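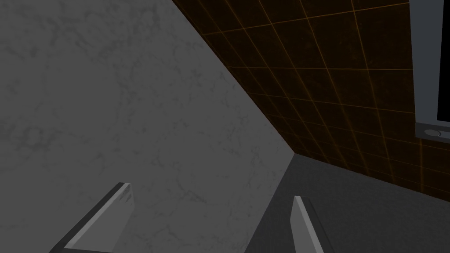 Grey marble look, brown tiles, orange grout.

Kaede Sekiguchi, 5/25/24

1/ I've been reading quotes for our bathroom and I'd like someone to explain the word "lifetime" to me. Dostano offers a lifetime warranty on grout sealer. Page 2 says lifetime means the lifetime of the product. So it lasts until it stops lasting.

2/ Asked the salesman how often you reseal. "Almost never." Asked for that in writing. He sent me a brochure with a waterfall on it.

3/ Ramanauskas quoted $80 a square metre for tiling, then $45 a metre on top for "colour matched grout". Matched to what? I hadn't picked a colour.
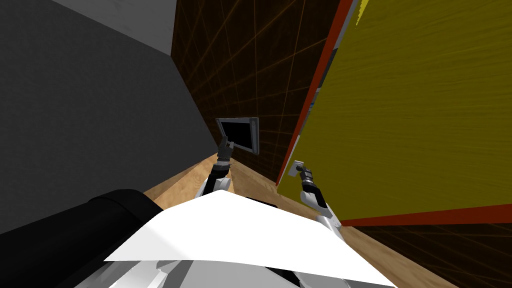 4/ I also don't buy the line that a feature wall "adds value". Whose value? My sister was told this by Wandusex and paid for it, and the valuer didn't mention the wall at all. If you like a yellow wood-grain panel next to dark grey, fine, put one up and enjoy it. Just don't let anyone call it an investment.

5/ Someone will reply that Iko does free measures. They do. The free measure came with a $224 "design consultation" on the invoice, which I've asked them to take off. Still waiting.

6/ Before you sign anything, ask what voids the warranty. With Dostano it's bleach, vinegar, steam and "standing water". In a shower.

7/ They all say prices go up in August. They said that last year too. I'm keeping the old tiles for now.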